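Antoniadis, the furniture rental firm, says its new monthly plan will put a full living room in any Andwood apartment for less than the cost of buying a sofa. The claim holds up for the first year. After that, the math gets harder to like.

The plan opened to renters in May and covers living and dining rooms. A sofa, a dining table and chairs are the core of it, with smaller items charged on top.

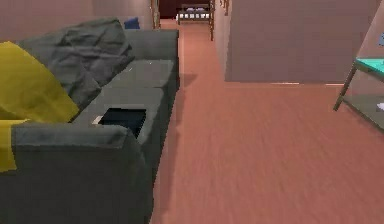
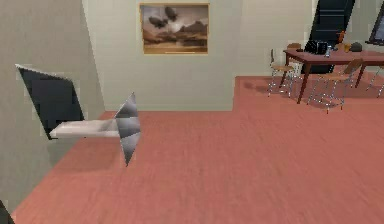
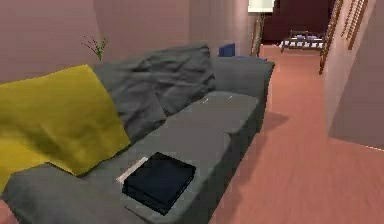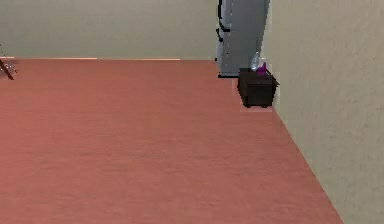 Renters pay $100 a month with no money down, according to the price sheet the firm sent out this spring. A deposit is not mentioned on the front page. It is on the back, under "account terms," and comes to $1,000 for anyone who has lived at their address for less than two years. In a town where people move as often as they do in Andwood, that takes in a lot of the customers the plan is meant for.

Antoniadis says the deposit is "fully refundable, subject to condition." The firm was asked what condition means in practice. It replied that each piece is checked on return and that "normal wear" is not charged for. It did not say who decides what is normal, or whether a renter can be in the room when the check is made.

The company also says it has signed up over 4,000 households across the region. It would not break that number down by town, and it would not say how many of those households are still paying. A spokesperson said drop-out rates were "in line with expectations" – expectations the firm has not published.

Then there is the matter of who gets to keep the sofa. Ads for the plan on Andwood buses use the words "make it yours." Under the contract, a renter who pays for three full years has handed over $3,600 and owns nothing. Buying the set outright at that point costs extra, at a price "to be set by the company at the time of request."

Tramel, the only furniture store left on the east side of town, has been quick to point this out. Its own interest is plain enough. The store offers payment plans of its own, and the interest on those is not small. Still, at the end of a Tramel plan the customer has a couch.

Delivery is being handled by Arkow, a local moving company. Antoniadis promises a five-day wait from order to doorstep. Three renters who spoke to us on the condition that we not print their names said they had waited longer, one of them for most of a month. All three had been billed from the day they signed. Arkow said questions on billing should go to Antoniadis. Antoniadis said questions on delivery should go to Arkow.

The city's consumer office said it had received complaints about the plan but would not discuss them while they were open. It suggested that renters read both sides of the price sheet, take their own photos on delivery day and ask for the buyout price in writing before signing.

Antoniadis plans to add bedroom sets to the plan in the fall. Prices have not been announced.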